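Coffee Corner Tips: Looking After a Capsule Machine and the Table Under It

Filed under: Kitchen, Cleaning, Small appliances

I've written about kettles and I've written about the toaster drawer, and what do I get in my inbox? Coffee machines. Specifically the little capsule ones, which people seem to buy, love for a year and then quietly start resenting. So I've put together everything I do with mine, plus a couple of tricks from readers (thank you Pavithra Nambiar, your baking soda note is further down).

I make two coffees before 9 in the morning and sometimes one after lunch, so this is all based on light home use. If you've got a houseful, do it more often.

Give it a spot with elbow room

My first capsule machine lived under a wall cabinet in the old apartment on Pamthorpe, and every time I wanted to lift the lever I had to drag the whole thing forward eight inches. I scratched that counter to pieces! Now I won't put one anywhere the lid can't go all the way up. A table is great. You want to be able to get at the water tank too, from the side, with a full tank in your hands and half asleep.

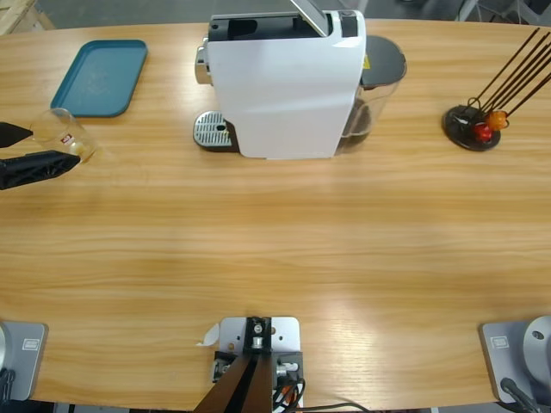 Lid up, tray to the left, water tank on the right where you can reach it.

I like a tray next to the machine — a flat one with a raised rim. Cups, spoons, the sugar, whatever you use, it all goes on there, and when it's time to wipe down you lift one thing instead of nine. Mine came from Trusau years ago and has been dropped more times than I'd like to admit. Wash it with the dishes once in a while. Trays get sticky and you stop noticing.

The water tank

Empty it at night. I know, I know, it's full and it's perfectly good water, but a tank that sits for days gets that slippery feeling on the inside, and once you've felt it you'll empty it every night too. Swish with warm water and one drop of dish soap, rinse until there are no bubbles at all, leave the lid off. For cloudy tanks I use a spoonful of white vinegar in warm water and leave it for 28 minutes (that's one episode of my show, there's no science in it). Rinse like crazy afterwards or your next cup will taste like pickles.

Don't put vinegar through the machine itself unless your manual says it's fine. Some makers want you to use their own descaler and get fussy about the warranty. Check first.

The drip tray

Grate out, tray out, both in the sink. An old toothbrush gets into the slots better than any sponge. If there's brown gunk in the corners, let it soak in hot soapy water while you do the rest of the kitchen. Dry the grate before it goes back in.

Pavithra's tip: a paste of baking soda and water on the grate, left overnight, then brushed off. I tried it on my worst one and was very pleased. Try a corner first if yours has a coated finish.

Cup rings on wood

This is the one I get asked about most. Wood and coffee cups are not friends. A saucer or coaster solves it, and does anybody in my house use a coaster? They do not.
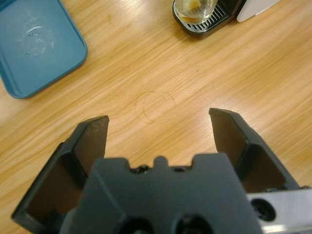 Faint brown rings on bare wood, the overlapping kind.

What I do, starting with the gentlest:

Damp cloth, tiny bit of dish soap, wipe along the grain and dry straight away. A new ring will often go with this alone.

If it stays, a dab of plain white toothpaste (the paste, skip the gel) on a soft cloth, rubbed lightly with the grain. Wipe off, dry, look at it in daylight before you go again. It's a mild abrasive, so go easy, and test it underneath the table first.

Modupe Effiong wrote in to say she swears by mayonnaise left on for an hour. I've only had luck with that on the white cloudy kind of ring, the ones from heat or damp. Brown ones are coffee, and mayo didn't touch mine.

Still there? On an oiled table you can sand very lightly with a fine paper and re-oil. I use Acharya oil, 46 cents' worth on a rag does the whole tabletop, and then I keep everyone off it until the next day. On a varnished table leave the sandpaper in the garage and ask somebody who does finishes.

And wipe the bottom of the cup! A quick swipe on a dish towel before it goes down on the table. It takes a second and it has saved me more rubbing than all of the above.

Leftover coffee in glasses

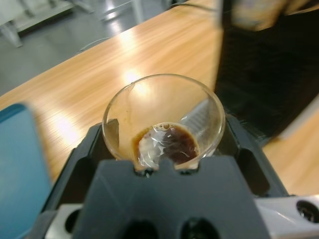
Small glass cups are lovely for espresso but they show everything, and an inch of old coffee dries to a brown film that a regular wash won't always shift. Pour it out and rinse right away if you can. If you can't, fill the cup with water and leave it by the sink so it doesn't dry on. Fish out any wrappers or bits of plastic before you pour, by the way, they go straight into the trap under the sink and then you have a different kind of afternoon.

For glasses that have already gone brown, half a teaspoon of baking soda and a splash of warm water, swirl, wait, wipe with a soft sponge. Denture tablets work too. I buy the Skullero ones, a box of 90, and use 2 for a tall glass and half of one for a little espresso cup. Let it fizz until it stops, then wash as usual.

Thin glass doesn't like surprises, so no boiling water into a cold cup.

My weekly list, since someone always asks:

Tank washed and aired
Drip tray soaked and brushed
Used capsule bin emptied (do this one more often in summer, trust me)
Tray washed
Table wiped with the grain and dried
One run of plain water through the machine with no capsule

Next time, I'm doing the milk frother, which is a whole saga of its own. Send me your frother questions and any stain you've beaten that I haven't covered.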